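Frames, backs and other disappointments
Gallery, updated 19 July 2026

Ronja Eide asked me to put up a gallery of the frames we sorted for the stairwell wall, and I said yes before I had thought it through. A gallery of frames with nothing in them is a hard sell. I have bought cheap frames for years and trust very few of them, so take the notes as grumbling with pictures.

The shop, Turunen, calls its range "gallery grade". I have yet to meet a gallery that would say what grade it is. We paid 98 kroner a frame, and Aslak Lindholm still thinks we could have had the same thing from Fenska for less. He may be right. He also thought the stairwell was straight.

Start with the back, whatever the label says about the front. Pale wood looks much the same from one maker to the next once it is up on a wall. Turn it over and you find out how much care went into the part they hoped you would leave alone. I look at the tabs first – little black ones, the sort you swing round with a thumbnail – and then at how the board sits inside the rim.

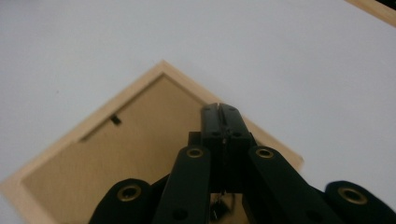
Gunnel Sæther says I am too hard on turn tabs and that bent metal points are worse. I agree about the points, having bled on a few. But a tab is only as good as the screw under it, and the screw is going into soft wood. Open and close it a few times to change a print and see how firm it feels by October.

Then there is the matter of hanging. "Hangs both ways" was printed on the sleeve. Both ways, yes, if you supply the hook, the wire and the patience. We ended up fixing our own hangers, 4 mm in from the inner edge, and Kipchumba Ogola did the measuring as he is the only one of us who owns a decent rule.

We have seven up so far. Two lean. I am told this is the wall – the wall has not been asked. The prints go in next, and I will add them to the page when Ronja has settled on an order, which she has done three times already.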